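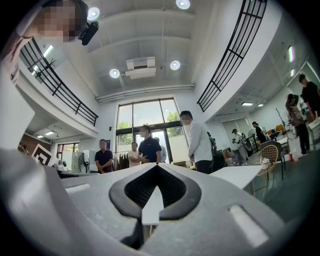 Under the balconies at Mevance, where the talking never quite stops.

I have a soft spot for rooms with a mezzanine, and this one had me looking up for the first 5 minutes - black railings, white ceiling, a projector way up there! Maarja Eglītis, my host, finally steered me to the round-cornered white table. It has a little fake green plant on it, and a gold wire basket of pink and white flowers close by. I want that basket.

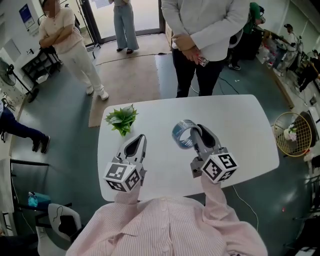
The doors

I always judge a place by its entrance. Mevance moved in last December, and Maarja says the trees sold her on it. I get it. Glass double doors, tall panes over them, all that green outside - I'd stand there with my phone too. My one gripe is the cardboard boxes stacked to the right of the doors.

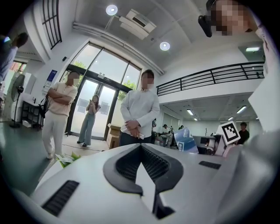 My own front hall is a narrow, gloomy thing, and I've been stewing over it ever since. I can't have a wall of windows, but I could copy those dark metal frames with a can of paint. I start this weekend.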